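November, kurz vor elf am Abend

Den ganzen Tag am Schreibtisch, draußen Nebel bis zum Mittag. Die Buchhandlung Zürcher hat geschrieben, sie nehmen die Lesezeichen doch nicht ins Schaufenster, nur an die Kasse. Mir ist das recht. An der Kasse bleiben die Leute wenigstens stehen.

Am Vormittag die dritte Fassung vom Umschlag für »Rellau« gezeichnet. Der Verlag wollte mehr Landschaft und weniger Haus. Jetzt ist das Haus ein dunkler Strich am Hang, und der Fluss geht über den Rücken bis auf die Rückseite. Die Schrift sitzt noch zu hoch. Morgen ändern, heute nicht mehr.

Gegen zwei die Druckfahnen von »Virkcombe« aus dem Umschlag genommen. Es sind 467 Seiten, und ich soll für jeden der 46 Abschnitte eine Vignette liefern, schwarz-weiß, höchstens daumengroß. Gelesen habe ich bis zum Ende des neunten. Der Roman ist langsam, aber gut gebaut. Die alte Wirtin kommt erst spät vor und ist dann sofort die Hauptperson. Ich habe mir einen Schlüsselbund, eine Teekanne und ein Paar Gummistiefel notiert. Die Gummistiefel werden schwierig, klein gezeichnet sehen sie aus wie Socken.
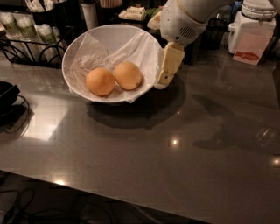 Lohnt es sich, die Vignetten wieder mit der Feder zu machen? Mit der Feder dauert es doppelt so lange, aber beim letzten Buch sind die Pinselstriche auf dem dünnen Papier zugelaufen, also bleibe ich bei der Feder.

Danach Nidilar angerufen wegen der Auflage. Sie drucken ungefähr 700 Stück von den Postkarten mit den Romanfiguren, die ich im Sommer gezeichnet habe. Zwei Motive fallen weg, der Kapitän und die Gouvernante. Begründung: zu ähnlich. Das stimmt, ich hatte beiden dieselbe Nase gegeben. Schade nur um den Mantel vom Kapitän, an dem saß ich einen ganzen Nachmittag. Vielleicht kann ich ihn für etwas anderes verwenden.

Das Honorar kommt nach Erscheinen und nicht wie besprochen bei Abgabe. Habe nicht widersprochen und mich hinterher geärgert. Beim nächsten Vertrag vorher genauer lesen.

Am Abend noch ein paar Seiten »Virkcombe«, im Sessel, ohne Bleistift. Im zehnten Abschnitt brennt ein Bootsschuppen. Das gäbe ein gutes Bild, aber für eine Vignette ist es zu viel - da bleibt nur Rauch übrig. Eventuell den Verlag fragen, ob an der Stelle eine halbe Seite möglich ist. Die Antwort kenne ich vermutlich schon.

Tusche ist fast leer, die 3er-Federn auch. Morgen früh erst einkaufen, dann die Schrift auf »Rellau« tiefer setzen und die Datei vor Mittag wegschicken.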